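Entering the Weletska Small Business Awards: your questions

I look after entries for the Weletska Awards, and every spring my inbox fills up with more or less the same questions. So I've put the answers in one place. If yours is missing, drop me a line through the contact form and I'll add it (I do read them all, usually with a cup of tea, sometimes rather late in the evening).

Who can enter?

Any business with a trading address in the Gallusitz or Montes area. You can be a sole trader, a partnership, a limited company or a social enterprise. You don't have to be registered for VAT and you don't have to employ anyone. If you trade online only, we go by where you do most of the work, even if that's the spare bedroom.

We've only just started trading. Is it too soon?

You need to have been trading for at least six months when entries close. If you haven't got there yet, do come along next year! The newcomer category is open to firms in their first two years, so you won't have missed your chance.

How many categories can I go in for?

Up to three. Each one needs its own entry form, and please do write them separately. I can always tell when the same paragraphs have been pasted into every box, and so can the judges, who see them side by side. If you only have the energy for one good entry, send one good entry.

What does it cost?

Nothing for businesses with fewer than ten staff. Larger firms pay a fee for each category, shown on the first page of the form before you fill anything in. You'll get a receipt by email, and we can't refund the fee once judging has begun.

Can I save the form and come back to it?

Yes, but only if you've made an account first. Press the save button at the foot of each page, as it doesn't save by itself (I know, I know, I've asked). A lot of people write their answers in a separate document and paste them in at the end, and I'd do the same.
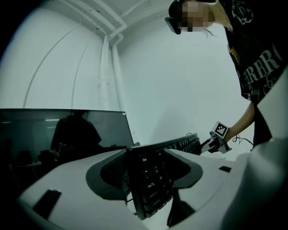 The word limits include headings, by the way. The form will let you type past the limit quite happily and then refuse to submit, so keep an eye on the little counter under each box.

What do the judges want to see?

Plain answers to the question asked. Tell them what you set out to do, what you did and what changed, with a figure or two if you have them. Last year one entry spent nearly the whole of its first answer on the history of the building, and it was a lovely building, but there was no room left for the business! Customer comments are welcome, as long as you have permission to use them.

Do I have to share my accounts?

Only for the growth category, and then just a turnover figure for the last full year and the one before. A short note from your accountant will do. The judges sign a confidentiality form and we delete the figures after the ceremony.

Who are the judges?

There are three for each category, and they change every year. Some run businesses themselves, others come from colleges or banks. If a judge has any connection with an entrant they step out of that category and we bring in someone else. We publish the full list once the winners are known, so please don't ask me for it before then, I'm hopeless at keeping a straight face.

Can somebody else nominate me?

They can. We'll write to let you know, and you then decide if you'd like to fill in the form. A nomination doesn't count as an entry until you've done that part, and it's the bit people miss most often.

Is Guketov involved in the judging?

No. Guketov sponsors the evening and hands over one of the trophies, and it has no say in who wins. Its own staff and suppliers can't enter the category it sponsors, though suppliers are free to try any of the others.

When will I hear?

Shortlists go out by email in June. Everyone gets an answer, yes or no. Do check your junk folder, and if you've changed your email address since entering, tell me!

Do finalists have to come to the ceremony?

We'd love you to, but you can win without being in the room. Each shortlisted business gets two free places, and you can buy more while they last. Doors open at 6.30pm. Smart clothes are fine, there's no need to hire anything.

Can I have feedback if I don't get through?

Yes, just ask after the ceremony and I'll send you the judges' comments. It can take me a few weeks to get through the pile. Several of our past winners were turned down the first time and used their comments to write a much stronger entry, so it's well worth asking.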